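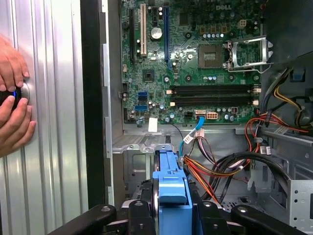 **Computer refurbishment** is the work of returning used computers to a condition in which they can be sold, donated, or put back into service. It covers testing, cleaning, erasing stored data, replacing worn or missing parts, and installing an operating system. It differs from recycling, in which a machine is broken down for its materials, and from ordinary repair, in which the owner keeps the machine.

## Sources of equipment

Most refurbished desktops come from offices, schools, and government departments that replace their computers on a fixed schedule. These machines tend to arrive in large batches of the same model, so parts from one can often be used in another. Equipment from private homes is more varied and usually takes longer to sort. Leased computers are a third source. When a lease ends, the leasing company may sell the whole lot to a dealer without opening the boxes.

## Process

Incoming computers are logged by model and serial number, then checked for outside damage. Machines that will not start are either repaired or set aside for parts. Dust is removed from fans and heat sinks, and dried thermal paste is replaced before the heat sink goes back on.

Data erasure is normally done before any other software work. A hard disk can be overwritten in full. Solid-state drives are usually cleared with a command built into the drive, as overwriting may leave some areas untouched. Drives that fail the erasure step are shredded or drilled.

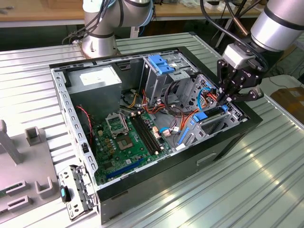 Memory is among the cheapest upgrades and is often doubled before resale. Replacing a hard disk with a solid-state drive has a larger effect on the speed of an older machine. Processors are changed less often. A processor has to match the socket and must also be supported by the board's firmware, and the gain in speed may not cover the labor.

Power supplies present a separate problem. Some large makers have used connectors or case mountings of their own design, so a standard replacement will not always fit.

## Grading

Refurbished goods are commonly sold by letter grade. Grade A generally means light wear, grade B visible scratches, and grade C heavier marks or a missing cover. There is no single standard, and one dealer's B may be another's A. Grades usually describe appearance only and say little about the age of the parts inside.

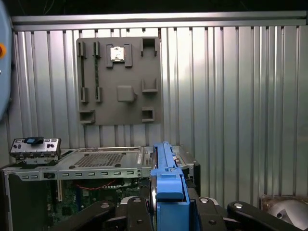

*Article by Prasanna Haque · Edited by Gualtiero Caputo · Last revised May 2025*

## Local programs

Refurbishment is often carried out on a small scale by libraries, colleges, and charities. The Relerley program, based in the town of Stindovero, passed on 554 desktops to households and schools in its first year. It accepts machines with or without a drive but does not take printers or tube monitors. Zosgate, a dealer in the same town, buys the boards and cases that the program cannot use.

Programs of this kind depend on a steady supply of similar machines. Relerley closes its intake each July to clear the backlog.

## Limits

Software support sets the practical end of a computer's life more often than hardware failure does. When a new version of an operating system requires a newer processor or a security chip, working machines lose much of their resale value. Some refurbishers install Linux on them instead. Others sell them without an operating system.

Capacitors, fans, and batteries also age in storage. A clock battery is cheap to replace, but a flat one can cause a computer to forget its settings at every start.

## See also

- Electronic waste
- Data erasure
- Planned obsolescence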